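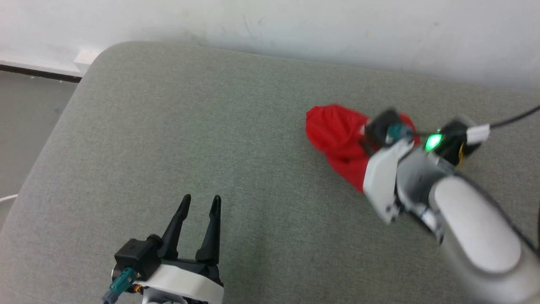 Community Help > Furniture and Upholstery > Cleaning

Browse | Ask | Unanswered | My Threads | Log in

Dark smudges on grey fabric ottoman, no care tag

Posted by greywattle33, Jan 4, 2022

We bought a big grey ottoman second-hand in October and it has a few smudges on the top that are a bit darker than the rest of the fabric. The colour is a greyish green, fine weave, slightly mottled, so you only notice the marks when the light comes from the side. It sits against a white wall in the rumpus room and gets used as a seat, a footrest and sometimes a table.

The seller said it was a Prosirach but there's no care tag that I can find. I've looked underneath and along the seams. The cover doesn't come off. I don't know what the fibre is.

So far I've vacuumed it with the brush head and wiped one smudge with a damp cloth. It looked better for a day, then the mark was there again with a faint ring around it. I don't want to make it worse by doing the whole thing with the wrong product. A cleaner in Hawthorne quoted me $281 to come out, and that's more than we paid for the ottoman.

Is there a safe way to do this at home? And while I'm asking, the wall behind it has faint grey scuffs down low where the back edge of the cushion touches. Is that dye coming off the fabric, or just rubbing?

tinsnips_72

The ring is most likely from wetting one spot and letting it dry on its own. The water carries the dirt outwards and leaves it at the edge of the damp patch. I had the same thing on a grey sofa and fixed it by cleaning the whole top panel, seam to seam.

Test first. With no tag you don't know if it's safe with water, although you've already wet one bit and the only harm was a ring, so that's a fair sign. Pick a spot at the bottom of the back, dampen a white cloth, hold it there for a minute and see if any colour comes off on the cloth. Let the spot dry completely before you decide. If colour comes off or the weave puckers, stop there.

If it passes:

Vacuum again, slowly, in two directions.

Mix a teaspoon of plain dish liquid into a litre of lukewarm water. Clear liquid with no bleach in it. Whisk it up and use mostly the foam.

Put the foam on with a soft white cloth or a sponge and work across the top in overlapping strips. Don't scrub the smudges harder than the rest or you'll rough up the weave and have a different sort of mark.

Go over it with a second cloth wrung out in clean water. Do this twice. Soap left behind gets sticky and picks up dirt, and then you're cleaning it again in a month.

Press with a dry towel, then put a fan on it. Keep people off until it's dry inside too, so overnight at least. Pull it away from the wall while it dries.

The rounded edges need the same treatment as the flat part. People do the top and forget where it rolls over the side, and it shows.

For the wall, do the white cloth test with a dry cloth as well. If you rub the back of the ottoman firmly and the cloth stays clean, it's probably not dye. Low scuffs like that usually come from furniture being shoved back a little every time somebody sits down. A damp cloth with a drop of dish liquid gets most of them off. Go gently if the paint is flat, it can go shiny.

magpie lane

just get the Flinness foam in the can, shake it, spray it, vacuum it off. did our whole lounge. can't remember what it cost

oldboot

I'd be careful with spray foam until you know what the fabric is. Read the can, some of them say not for use on certain fibres and you haven't got a tag to check against.

I agree with doing the whole panel. Two things to add. If the smudges are from feet or hands there may be body oil in them, and that takes more than one go. Leave a few days between and don't try to get it all out the first time. I did three rounds on a dining bench and there was still a bit of a shadow after the second.

For the wall, stick felt pads on the back of the frame if there's anything hard to stick them to, or leave a gap of a few centimetres. Ours is on a smooth floor so I put rubber cups under the feet as well - it hasn't moved since. Check there isn't a cord lying under it before you push it back into place.

If you do end up paying someone, ask for a price on the ottoman dropped off at their shop. The place I used in Prarkville charged a lot less that way than for a home visit.

We use cookies to remember your settings and keep you logged in. Accept | Manage cookies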